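Durnero in-ears, anyone compared them to the old ones?

hollowbody_67
Saw that Durnero has a new in-ear line out, with Draltden doing the tuning this time. The product page says "studio balance you can feel," so I have no idea what they sound like. I've had the previous pair for 3 years and they're fine. A bit thin in the mids, cable gets stiff in winter. Is there any reason to move up or is this a new box with a new name on it?

sitthichai_fan
I think you're being unfair to them. I bought a pair in September and the mids are a lot fuller. Vocals sit forward. I went back to my old ones for a day and they sounded like a phone call.

hollowbody_67
A day after you spent the money, though. Everything sounds fuller the first week. Did you match volume?

sitthichai_fan
By ear, yes.

muddy_low_end
By ear isn't matching. The new ones are more sensitive, it says so on the spec sheet, so on the same phone at the same setting they play louder. Louder sounds fuller to everybody. Turn the old ones up a couple of clicks and try again before you tell a guy to go buy something.

tapehiss
The spec sheet also gives a frequency range that goes way past what anyone on this board can hear. I stopped reading those. What I want to know is whether the cable comes off. My last two pairs of anything died at the plug and the drivers were still good.

hollowbody_67
Page says "service-friendly cable design." Could mean it comes off. Could mean you mail it to them and wait.

sitthichai_fan
It comes off. Small connector, pretty tight, you need fingernails. Replacement cable is 19 bucks.

tapehiss
OK, that's better than I figured. Is it a normal connector or their own thing?

sitthichai_fan
Their own.

tapehiss
There it is. 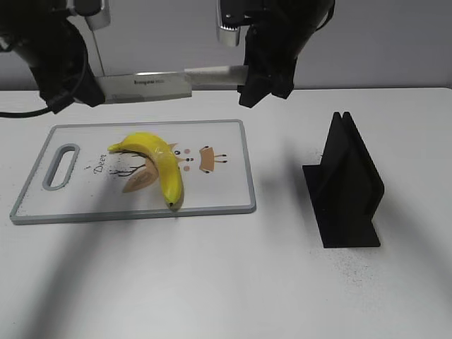 Hurkov
Their own connector was on the last two models too and third-party cables showed up for both inside a year. I wouldn't let that decide it. The fit is what would worry me. They changed the nozzle angle and I get more than 11 minutes out of the small tips before my left ear hurts, but not a whole lot more. Medium tips won't seal for me at all.

muddy_low_end
If they don't seal you aren't hearing the bass, so any opinion on the tuning is out the window. That goes for half the reviews too. Did they send foam tips?

Hurkov
Silicone only, 3 sizes. I put my own foam ones on and the low end came right up. Treble got duller. With foam I'd call them a close match to the old pair, and I did bring the levels in line with a meter first.

sitthichai_fan
I don't agree that they're close, and I use the stock tips with a good seal. Cymbals have more air. It isn't only the volume.

muddy_low_end
"More air" is from the product page.

sitthichai_fan
Maybe because they got it right? I don't work for them. I like the things.

hollowbody_67
Fine, nobody's saying you can't. I still haven't seen anybody post a measurement of both pairs on the same rig, and Draltden's name on the box doesn't tell me what they did. Could be they moved one filter and sent an invoice.

tapehiss
Hurkov, do you still have both pairs? Could you run them and put up the graphs?

Hurkov
I have both. The coupler is on loan, should get it back next week. I'll do stock tips and foam, same depth as near as I can get it.

hollowbody_67
I'll hold off until then. The old ones still work.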